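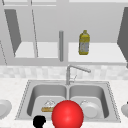 Picture credit: Plestasano / Primonus kitchen simulator

Call for participants: remote trial of the Primonus practice kitchen

Plestasano is looking for 12 people to try out Primonus, a software kit for teaching household tasks to robot arms. The kit runs in a simulated kitchen on an ordinary computer. You steer the arm with a handheld controller, we record what you do, and the recordings are used to train and test the control software. A red ball on the screen marks the position of the arm's working end.

You do not need to know anything about robots. We would like to hear from people who wash up, cook and put things away at home, and who will tell us when the controls get in the way. Experience of video games is fine but gives you no advantage in the selection.

What you will do

The trial is made up of 7 sessions of 60 minutes each, spread over three weeks in August. The first is an introduction by video call. In the other sessions you work through short tasks at the sink, the worktop and the shelves - moving a plate, picking up a sponge, fetching a bottle from a shelf. Each task is repeated several times from different starting positions. After every session there is a short form to fill in.
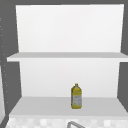
Reading time: 3 minutes

The shelf tasks are the part of the kit we most want opinions on. A tall, narrow bottle standing towards the back of a shelf above a tap asks for a different approach from a plate in a basin, and we want to know how easily you can judge depth from the views on offer. You can switch between views at any point during a task.

What you need

- to be 18 or over
- a desktop or laptop computer and a steady internet connection
- a desk where you can work undisturbed for an hour
- good everyday English, written and spoken

We lend you the controller and pay the postage both ways. If your computer turns out to be too slow for the simulator, we will tell you after the introduction and you will still be paid for that session.

Payment and data

Payment is made by bank transfer at the end of each week of the trial. We store controller movements, simulator recordings and your forms. The introduction call is not recorded. You can leave the trial whenever you like and ask us to delete your material.

How to apply

Write a few lines to Birthe Hedegaard at our Bekside office, saying what computer you have and which times of day suit you. Evening sessions are available on Tuesday only. Technical questions about the kit go to Frauke Lindemann, who runs the simulator team. Please put "Primonus trial" in the subject line.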